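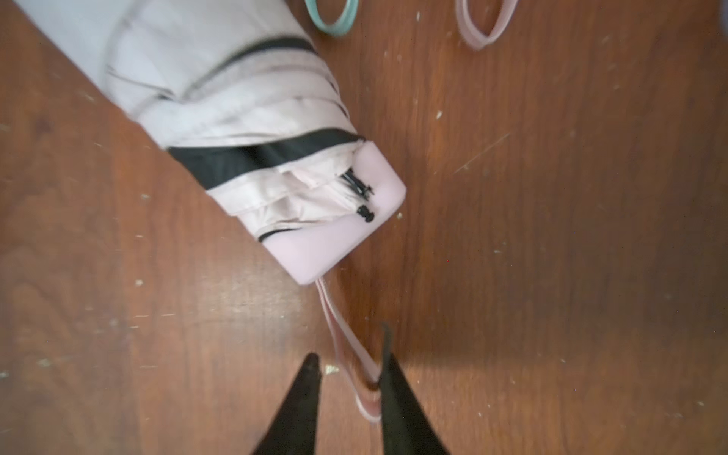
Mahlet Tufa writes that the last edition of this guide had her plug in a rapper, two backing singers and a drum machine before it mentioned where the mute buttons were, and could the order please be changed. It has been changed. Steps 1 to 6 now happen in silence.

Section 4: Getting the Votora ready for a live show

This section covers a small to middling stage: a park bandstand, a school hall, a pub garden with ambitions. You will need the Votora desk, a Plidlow stage box, the grey link cable that came with it, and enough time. Enough time means before the headliner arrives, however late the headliner tends to be.

If you are working indoors with everything plugged straight into the desk, skip to 4.3.

4.1 Before you switch on

1. Put the desk where you can hear what the crowd hears. The middle of the audience area is best. Behind the bar is popular and wrong.

2. Place the stage box at the back of the stage, to one side, with the sockets facing the people who will be plugging things in.

3. Run the link cable from LINK A on the box to LINK A on the desk. Push until it clicks at both ends. Leave a loose coil at the desk end so that you can move the desk when somebody decides the merchandise stall has to go there.

4. Check that every speaker with its own power switch is off.

Caution: Never join LINK A to LINK B on the same unit. The desk will spend the evening talking to itself and will ignore everyone else.

Caution: The desk and the stage box are for dry conditions. A cover over the stage does not count as a cover over the desk.

4.2 Switching on

5. Switch on the stage box and wait for its light to turn steady green.

6. Switch on the desk. All 18 input channels start up muted, with the faders down. Leave them like that for now.

7. Switch on the speakers last.

At the end of the night, work backwards: speakers off first, then desk, then box. People remember the first half of this rule far better than the second, and the loud thump at the end of so many concerts is how you can tell.

Note: If the stage box light keeps flashing after a minute, the link cable is the usual culprit. Unplug it at both ends, look for bent pins and try again. If you have a spare, use the spare and throw the old one away. Do not put it back in the cable box, where it will be found by you, in July, ten minutes before doors.

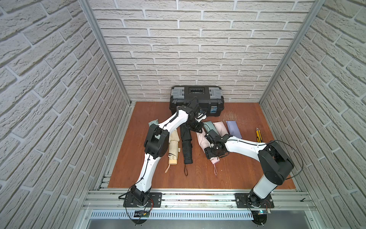 4.3 Naming your channels

8. Press NAME, touch a channel strip, and type. You have 10 characters.

9. Name the channel after the job and the position: VOX LEFT, VOX MID, DJ L, DJ R. Avoid naming it after the person. Guests come on unannounced, swap microphones and wander across the stage, and you will be looking for a fader called DAVE while Dave is in the car park.

10. Press the colour button to give each group its own shade. Voices in one colour, decks and playback in another, live instruments in a third. There are more colours than this. You do not have to use them.

Keep one channel free and call it GUEST. Have a microphone plugged into it, tested, and waiting at the side of the stage. At most hip-hop nights it will be wanted. At the others it does no harm.

4.4 Setting the gain

Gain is how much of the signal the desk lets in. The fader is how much it lets out again. Most of the calls that come to our support line turn out to be one of these being asked to do the work of the other.

11. Ask one performer to use one microphone, at the volume they will use in the show. They will say "one two" quietly. Ask them for a verse.

12. Turn the GAIN knob up until the meter sits in the green and touches amber on the loudest words. Red means back it off.

13. Press LOW CUT on every voice channel. This removes stage rumble and footsteps. Leave it off for the DJ, who needs the low end and will come over to tell you so.

14. Unmute the channel and bring the fader up slowly to the 0 mark.

15. Mute it again and do the next one.

Note: Performers who cup a hand around the head of the microphone will make it howl. It looks good in photographs, so they are unlikely to stop. Pull that voice down a touch in the stage monitors and leave the main speakers as they were.

Note: If you own the Angelovski measuring microphone, it goes in the socket marked MEASURE and nowhere else. Run the room check before the soundcheck, never during. The test noise is unpleasant and lasts longer than you would think.

4.5 Monitors

Monitors are the speakers that face the performers. They are fed from the AUX outputs.

16. Connect the front monitors to AUX 1 and the DJ's monitor to AUX 2.

17. Press AUX 1. The faders move by themselves to show what is going to the front monitors. This startles people the first time. Keep your fingers clear.

18. Bring up the voices first, then a little of the backing track. Ask if that is enough. The answer will be no. Give them a bit more, and stop when the first hint of ringing starts.

19. Press MAIN to go back to the audience mix.

Caution: Check that the MAIN button is lit before you touch a fader. If AUX 2 is lit you are turning down the DJ's monitor while wondering why the crowd can't hear a difference. We have had a letter from Yasuo Kaneko on this subject, covering most of one set at the Durnine summer weekender, and have made the light brighter as a result.

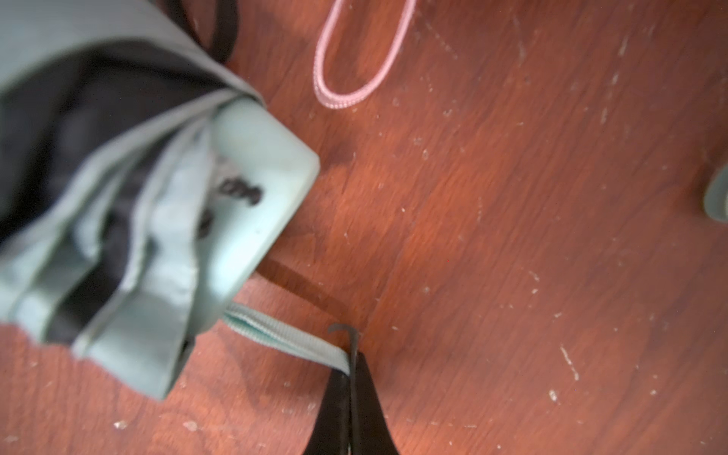
4.6 Saving scenes between acts

A scene is a copy of the whole desk as it stands: names, gains, faders, mutes, the lot. The Votora holds 64 of them, so you can afford one for each act.

20. When an act has finished its soundcheck, press SCENE, then STORE.

21. Pick an empty slot. The desk will warn you if the slot is in use. Please read the warning. It was written with care and everybody presses YES.

22. Type the name of the act and press STORE again.

23. Before changeover, mute everything with the big red button. Press SCENE, choose the next act, and press RECALL.

24. Wait for the stage to tell you they are ready, then release the red button.

Recalling a scene brings back the gains as well. If the new act has plugged its playback laptop into a different socket from the one it used that afternoon, the desk has no way of knowing. Check with headphones before you release the mute.

Note: To protect a channel from scene changes, hold SAFE and touch the strip. Do this for the host's microphone. A host who is cut off halfway through introducing somebody famous will go on talking without it, but the effect isn't the same.

4.7 If there is no sound

Work down the list and stop when you hear something.

Is the red mute button lit?
Is the channel muted on its own strip?
Is the meter moving? If so, the fault is after the desk. If it isn't, the fault is before it.
Is the microphone switched on at the handle?
Is the stage box light green?
Are the speakers on?

If you get to the bottom and there is still nothing, swap the microphone cable, then the microphone. Should the whole desk freeze, hold POWER for eight seconds and start again from step 5 with the speakers off. The last scene you stored will be waiting in its slot. Anything you changed after storing it will have to be done again by ear.

For recording the show to a memory stick, go to Section 5. Format the stick first.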